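7 August 2021
By the Slow Lane

Knees: bad. Left elbow: the colour of a plum. Mood: better than either deserves.

Went back to the Plandby bowl this morning for the first time since the resurfacing, which the council has been promising since I had hair worth putting a helmet over. They've done it properly, I'll give them that. The old crack by the shallow end, the one that ate my front wheels every spring and once a tooth, has gone. I rolled over the place four times to be sure and felt oddly bereaved.

Got there before the scooter children, who arrive at nine like a weather front. Had the place to myself apart from a man asleep on the grass bank with his board on his chest, arranged like a knight on a tomb. Warmed up by carving the shallow end and making small noises. Then dropped into the deep end, a thing I have been telling people at work I do regularly. It went fine. It went so fine that I did it again with my arms in a better position, for the benefit of the knight, who slept through it.

The elbow came later, on flat ground, while I was pushing across to fetch my water. A pebble. I would like the record to show that I had just done a passable frontside grind on new coping, but what the scooter children saw, having turned up precisely then, was a grown adult felled by gravel. One of them asked if I was somebody's dad. I said no, and he looked sorry for everyone. 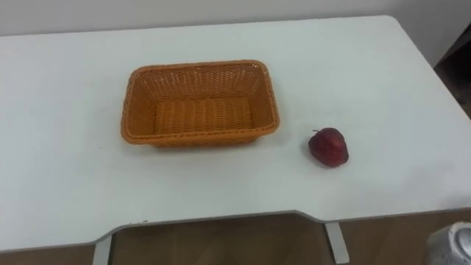
Changed my wheels over when I got home. The hard ones are hopeless on the road and the soft ones are hopeless in the bowl, so I own both and am always wearing the wrong set. Also found that one of the rear bearings has been making its noise not out of age but out of a hair wound round the axle. Mine, judging by the grey. Cleaned the lot, lost a washer, found a different washer that doesn't fit anything, put it in the tin with its relatives.

Spent far too long after that looking at the Bumovport trip. There's an indoor park there now, in what used to be a carpet warehouse, with a wooden vert ramp 12 feet high that I have no business near. The website has a whole page of rules and then a photograph of a man breaking most of them. A yearly pass is 759, which I could just about call a hobby. The coaching week in November, with bed and breakfast and "video feedback", is 2,199, which is a cry for help. I don't need video feedback. I know what it would say. It would say bend your knees, and my knees would say no. 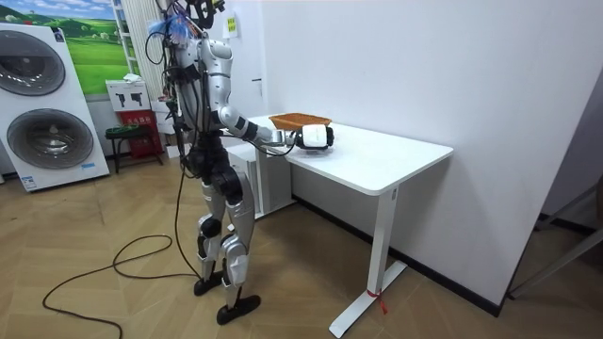 Fasovport is the sensible answer. Free, outdoors, 3 stops on the train, and the worst thing about it is the wind, which comes straight off the estuary and turns every ollie into a decision made by somebody else. I haven't been since the time I left my shoes on the platform. Might go next weekend if the elbow bends by then.

Still want a new deck. The Manole I've been riding has a chip out of the tail big enough to rest a biscuit in, and it's gone soft in the middle like a cheap mattress. The shop has the same shape in a green I don't like and an orange I like too much. Told myself I'd wait until this one snaps. Have been landing on it rather heavily ever since.

Frozen peas on the elbow tonight, then peas for tea, not the same peas. Must remember to sweep the path before I set off tomorrow, and to buy washers.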